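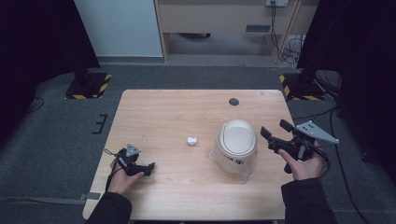 We use cookies to remember your login and keep the boards running. By continuing to browse you accept this.

Which neighborhood to stay in, Gunano - river side or old port?

slowferry
Finally putting together the trip I had to drop in April and I'm so excited I've been reading maps at breakfast. I'll have 10 nights in Gunano and can't decide where to sleep. The choice is between a guesthouse up in Ceter (the hill district, lots of stairs, I gather) and a business hotel down by the old port. I like walking, I like being woken up by a city, and I don't need a pool. What I do want is to step outside in the evening and have somewhere to wander to. Anybody stayed in both?

Onni Rautiainen
Ceter, Ceter, Ceter! I had 3 weeks there and would go back tomorrow. You come out of the door and the whole street is sitting on its front steps - grandmothers shelling beans, kids kicking a ball against the pharmacy wall, somebody's radio going. The bakery under the water tower opens before it's light and sells a flat bread with onions pressed into it, and I ate that for breakfast and quite often for lunch too. The stairs are real though. From the tram stop up to the chapel is 1,087 steps if you believe the sign at the bottom (I do, my knees do as well).

marrow_and_toast
Going to disagree with Onni, nicely. Ceter is lovely until ten at night and then it goes completely quiet, and the last tram is earlier than the timetable says. I got stuck at the bottom twice. The old port looks like nothing when you arrive, all customs sheds and shipping offices with their blinds down, but walk two blocks in from the water and there's a street of grill places with tables out until very late. For "somewhere to wander to" I'd pick the port every time.

slowferry
Ooh, that's the kind of thing I wanted to hear. Which street?

marrow_and_toast
It has a long official name, but everyone calls it Juhl after the old rope works at the end. Say "Juhl" to a taxi driver and he'll know. Go hungry. The place with green shutters does sardines over vine cuttings and they bring them to you still spitting.

Onni Rautiainen
OK the sardines are good, I'll give you the sardines. But Juhl is a street you visit. Ceter is a place you live in for a bit! And the port smells of diesel when the wind comes from the south.

marrow_and_toast
It's a port, Onni.

Atieno Mohamedi
I've stayed in both, and a third place you haven't mentioned. If you can stand being a little farther out, look at Lilevon, across the river. Most visitors only see it from the airport bus and it doesn't look like much from there, apartment blocks and a big traffic circle with a dry fountain. Get off anyway! Behind the blocks there's a canal with plane trees down both sides, and in the evening it seems like half the city comes to walk along it. Old men play a board game with bottle caps that I watched for an entire week and still couldn't follow. They let me lose at it.

It's cheaper too. I paid 21 a night for a room with a balcony. The little ferry to the port runs every half hour and you can stand at the front.

slowferry
A ferry?? You have seen my user name. Does it run late?

Atieno Mohamedi
Later than the Ceter tram. When I was there the last boat back left the port just before midnight, but check the board at the landing, the one on the city website was out of date. Carry coins, too. They don't take cards and the ticket man doesn't like making change.

tinplate
Have to put in a word against Lilevon. I found it a long way from anything and the mosquitoes on that canal in August are something else. We moved after two nights. My wife liked the trees, to be fair.

Atieno Mohamedi
Fair enough about the mosquitoes. I was there in spring and had none. Slowferry, when are you going?

slowferry
Late fall if all goes well, so I might get away with it. I'm now thinking of splitting the stay, first half in Lilevon for the boat and the canal, then up to Ceter with just a backpack so I can manage the stairs. Dinner on Juhl whenever I like. Does that sound crazy?

Onni Rautiainen
Sounds perfect. Do Ceter second, you'll want to finish on the view. Ask for a room at the back, the front ones get the chapel bell at six.

marrow_and_toast
So everybody wins except the port hotel. Fine. Have the sardines for me, and the quince thing afterward if they've got it.

tinplate
Take bug spray regardless.

Last reply August 3, 2020
Contact the moderators | Board rules | Back to top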